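Setting Up the Jolta Suturing Kit: Mounting, Calibration and a First Interrupted Stitch

Written by Setareh Shirazi. Applies to kit firmware 4 and the matching desktop software.

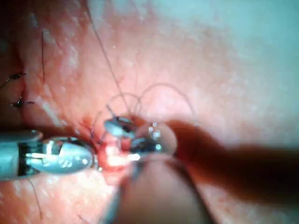
The Jolta suturing kit is sold as an add-on for labs that already run a two-arm surgical research platform. It supplies the instrument adapters, a close-range camera, a tissue clamp tray and the software that records and replays tool motion. It does not include the arms. This tutorial covers installation from the open box to one tied, interrupted stitch under manual control. Automated replay is covered in a separate page and should not be attempted until the steps below can be completed without a fault.

The kit tested for this page was ordered from Kordestani at a list price of $2,095, without the optional Voltgate power unit. Prices for the adapters vary with the arm model.

Before you start

You will need:

Two arms with working gravity compensation
The adapter set for your arm model
The camera, its bracket and the shielded cable
The clamp tray and practice tissue
Braided suture in a dark color, precut
A 2 mm hex driver
A computer with the desktop software installed

Tissue is handled under whatever rules your building already has. The tray is rated for wet samples and can be wiped down with the usual disinfectants, but the camera bracket is not sealed. Keep it out of the sink.

Light-colored suture is hard to follow on pale tissue and the thread tracker loses it often. Dark thread tracks well over most of the surface. Where the lamp washes the tissue out, even dark thread gets faint along the top of a loop, so set the lighting before you tune anything in software.

Step 1. Mount the adapters

Power down both arms at the controller, then at the wall. Seat each adapter on the tool flange with the index notch facing the operator. Tighten the hex screws in a cross pattern, first to contact and then to the torque printed on the adapter body. The left and right adapters are mirror images and will physically fit on the wrong side. If the software reports reversed wrist roll later on, this is the first thing to check.

Insert the instruments until the latch clicks. Pull back lightly on each shaft. There should be no axial play.

Step 2. Mount the camera

Attach the bracket loosely and slide the camera until the jaw tips sit close to the middle of the preview. Tighten the rear screw, then the front one.

The focal range is short. Tissue at working distance will be sharp, and anything much nearer to the lens will be soft, including the instrument shafts. This is a property of the lens and cannot be corrected in the settings. What can be corrected is how much of the view the shafts take up. Rotate the bracket in small steps until the wound site is clear of them at the pose you expect to use most. Some overlap at other poses is unavoidable with this bracket.

Route the cable along the outside of the arm and leave a service loop at each joint. A cable pulled tight at the wrist will shift the camera and ruin the calibration.

Step 3. Set the lamp and exposure

Open the Camera panel and turn off automatic exposure. Metal jaws and wet tissue both throw bright highlights, and the automatic mode hunts each time a tool moves.

Lower the exposure until the highlights on the jaws stop spreading into the area around them. Next, turn the lamp so that the brightest patch of tissue falls away from the stitch line. A hazy corner is acceptable. A hazy wound edge is not.

Save the result as a profile. The software will not save it on exit.

Step 4. Calibrate

Place the calibration card in the tray and select Hand-Eye under the Calibrate menu. The routine drives the arm through 17 poses and captures the card at each. Stay clear of the workspace while it runs. When it finishes, the panel lists each pose with its residual error.

The software accepts a calibration if at least 16 poses pass. In practice, a single failed pose was harmless on the test unit when it fell at the edge of the workspace. If the failed pose is near the center, run the routine again. Two failures almost always mean that the bracket is loose or the card is not flat.

Repeat for the second arm. Then run Cross-Check, which brings the tips together over the card. They should meet without touching.

Step 5. Clamp the tissue

Lay the tissue flat and close the clamps on the two long sides. Tighten until the surface no longer slides under light pressure from a closed jaw. Excess tension pulls the incision open and makes the first throw slip.

Check the surface for hairs and lint before you begin. The tracker looks for thin dark lines, and a hair on the tissue is a thin dark line. It will usually be rejected for not moving, but it can be picked up if a thread end passes across it. Remove what you can with forceps, and mask the rest with the Ignore Region tool.

Step 6. Place the stitch

Work from one end of the incision to the other, with the finished stitches behind you. Keep motion scaling at 4 to 1 for the first session.

Drive the needle through both edges and pull the thread until a short tail remains. Park the needle out of the loop area. Bring the second instrument close above the wound with its jaws closed, and wrap the long strand around the tip. The loops should stand up from the tissue without lying on it. Tall loops are easy to see and forgiving of small errors, but they use more thread and are more likely to catch on the other tool.

Open the jaws, take the short tail and draw it through the loops. Pull the two ends apart, level with the surface. Repeat in the opposite direction for the second throw, then once more for the third. Trim the ends short, but leave enough that the knot can be inspected.

The grip force display is an estimate based on motor current. It reads low at small jaw openings, which is where most thread handling takes place. Miroslava Mykhailiuk, who repeated these steps on a second pair of arms, found the same offset there and set the force limit one notch below the default. Thread fraying stopped after that change.

Common faults

Thread tracker drops out during wrapping. Check for glare first, then for a shaft crossing the loops. The tracker recovers on its own when the thread reappears, though it may swap the labels for the long strand and the tail.

Jaws close but do not hold. Clean the jaw faces. Dried fluid in the slot keeps them from meeting.

Tips drift apart over a session. Rerun Cross-Check. If it fails, inspect the bracket screws before doing a full calibration.

Software stops with a frame rate warning. The camera needs its own port. It does not work reliably through a hub.

Notes on the purchase

The mechanical parts are well made and the adapters hold position. The bracket is the weak point – it has two screws where a third would stop the slow rotation seen over long sessions. Nastine sells a stiffer bracket that fits the same holes, but it was not tested for this page.

Replacement jaw inserts are sold in pairs. Order a spare pair with the kit, as they ship separately and ours arrived well after everything else.

Last checked against the current software on 07/10/2026.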